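13/11/18 – cahier de labo, suite du comparatif de casinos en ligne

Bon, je reprends où je m'étais arrêté, c'est-à-dire au milieu de l'inscription chez Skernetti. J'avais noté que le formulaire demandait le numéro de téléphone deux fois, eh bien c'est trois en comptant la page de vérification (je l'avais loupée, elle s'ouvre dans un autre onglet). À corriger dans la grille pour que les collègues ne cherchent pas la différence !

Compte de test ouvert, devise en euros, dépôt de 200 par carte. Crédité tout de suite. Le bonus de bienvenue, lui, n'est pas venu tout seul : il faut cocher une case grisée sous le montant, et je l'ai fait trop tard. Donc pas de bonus sur ce compte-là, et je garde l'info pour la rubrique « lisibilité des offres », où Skernetti va perdre des points. 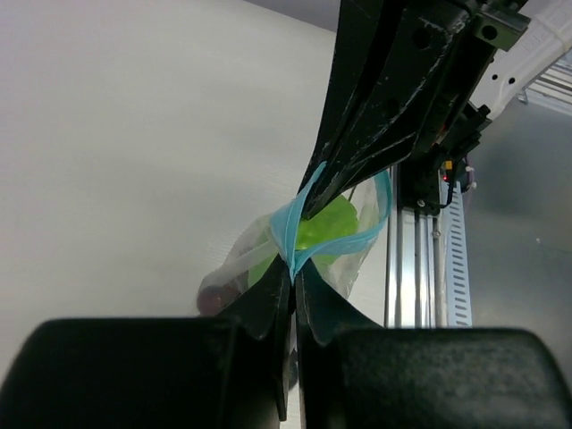
Deux pinces, un sachet.

Ensuite Bustis. Alors là, changement complet d'ambiance, l'inscription est bouclée en une seule page et le site en français est vraiment en français, pas une bouillie de traduction comme au mois de février. Ils ont refait toute la partie conditions générales. J'ai relu la clause de mise : le plafond de gain sur bonus est à 2 000, et il est écrit dans le corps du texte, bien visible. En revanche la liste des jeux exclus est toujours dans un PDF à part, daté de l'ancienne version. J'ai écrit au support pour savoir laquelle fait foi. Réponse polie, rapide, et complètement à côté : on m'a renvoyé le lien du PDF. J'ai relancé, j'attends.

Catalogue de machines à sous chez Bustis : 177 titres affichés par le filtre, mais le filtre compte les versions mobiles à part, donc ce chiffre ne vaut pas grand-chose. Je ne le mets pas dans le tableau tant que je n'ai pas dédoublonné (qui a encore le script de la dernière fois ? il n'est plus dans le dossier commun).

Côté appli mobile, essai sur l'ancien téléphone Android du labo. Skernetti se lance, mais la roulette en direct saccade dès qu'on passe en plein écran. Bustis passe sans souci, à part le bouton de retrait caché derrière le clavier – il faut faire défiler pour le trouver, et franchement, pour un bouton de retrait, ça fait mauvais effet.

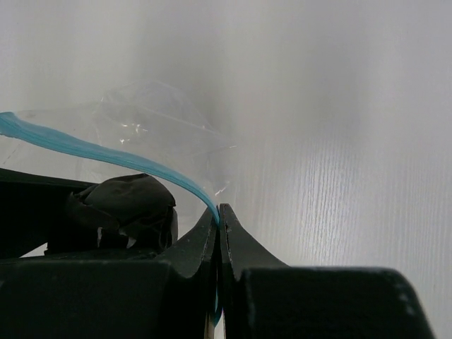 Gros plan sur la bande turquoise du zip.

Retraits, justement. C'est la partie qui m'intéresse le plus et celle qui avance le moins. Chez Skernetti la demande est partie, statut « en cours d'examen ». Ils veulent une pièce d'identité et un justificatif de domicile, normal, sauf que la page d'envoi refuse les fichiers au-dessus d'une taille qui n'est indiquée nulle part. Il m'a fallu 6 essais avant que le scan passe ! J'ai fini par le réenregistrer en noir et blanc. À noter dans la grille, ligne « vérification », avec la capture du message d'erreur.

Chez Bustis, les documents sont demandés dès l'inscription. C'est plus pénible au départ mais je préfère, au moins on n'a pas la mauvaise surprise au moment d'encaisser.

Reste Bermúdez, que je n'ai fait qu'effleurer. La page d'accueil annonce une licence mais le logo en bas de page n'est pas cliquable et je n'ai pas trouvé le numéro. Je ne dépose rien tant que ce n'est pas réglé, et je conseille à tout le monde ici de faire pareil. Si le numéro existe, il doit être quelque part dans les conditions ; je n'ai lu que la moitié, et la moitié en question parlait surtout de tournois de poker. 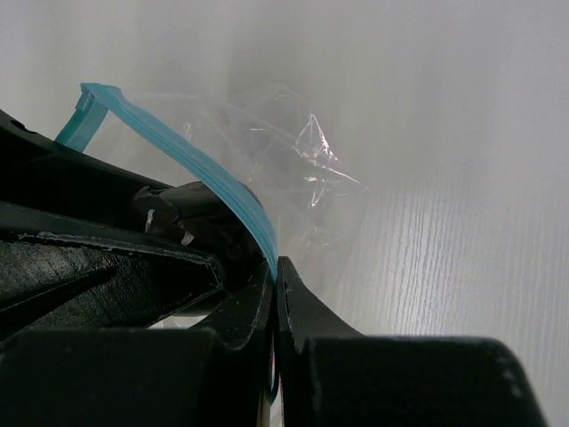
Petite parenthèse sur Skemby, l'outil qu'on utilise pour chronométrer les réponses des supports. Il recommence à compter depuis zéro quand la fenêtre de chat se recharge, donc mes temps pour Skernetti sont faux, tous. Je les ai barrés. Je les referai à la main, avec la montre, comme au bon vieux temps.

À faire :
relancer Bustis pour le PDF des jeux exclus
dédoublonner le catalogue
numéro de licence Bermúdez
refaire les temps de chat Skernetti, en soirée aussi si possible
surveiller le statut du retrait et noter l'heure exacte quand il change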